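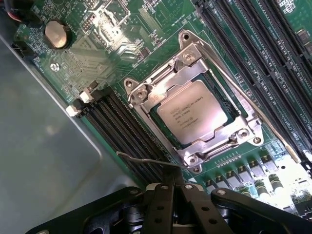
Week 2: Sockets, levers and what people tell you about them
Posted 13 August 2020 by Rekha Nishad

Most of what you have read about fitting a processor was written by someone trying to scare you or sell you something. Treat it with suspicion, and treat these notes the same way until you have checked them at the bench.

A land grid array (LGA) chip has flat contacts underneath. The pins are in the socket. Students coming from older machines look for pins on the chip, don't find them, and decide it's damaged. Look in the socket instead, at a low angle under a lamp. A bent pin shows up as a break in the pattern of reflections.

Some sockets have one lever, others two. On the two-lever kind the order matters, and it is usually marked on the metal. Read the marking. Musa Afolabi's old handout said "either first," and I have stopped giving that handout out.

The load plate takes more force to close than feels right. This is where people lose their nerve or, worse, push harder on a chip that is sitting crooked. Check the notches before you touch the lever.

About the memory slots: the claim that any slot will do "because the board sorts it out" is half true. It may start. Whether it runs at the speed you paid for is another question, and the manual answers it in one small table.

On thermal paste I have heard every theory going (pea, cross, spread with a card). Pankaj Negi tried several in the Trolliscombe lab and saw no difference he would put his name to. Clean off the old stuff properly and use less than you think.

For next time: find the manual for your own board and copy out the slot table. A forum post is not a manual.

Contact: Sneha Lodhi, Trolliscombe bench office | © Trolliscombe | Back to top

We use cookies to remember your settings. Accept / Manage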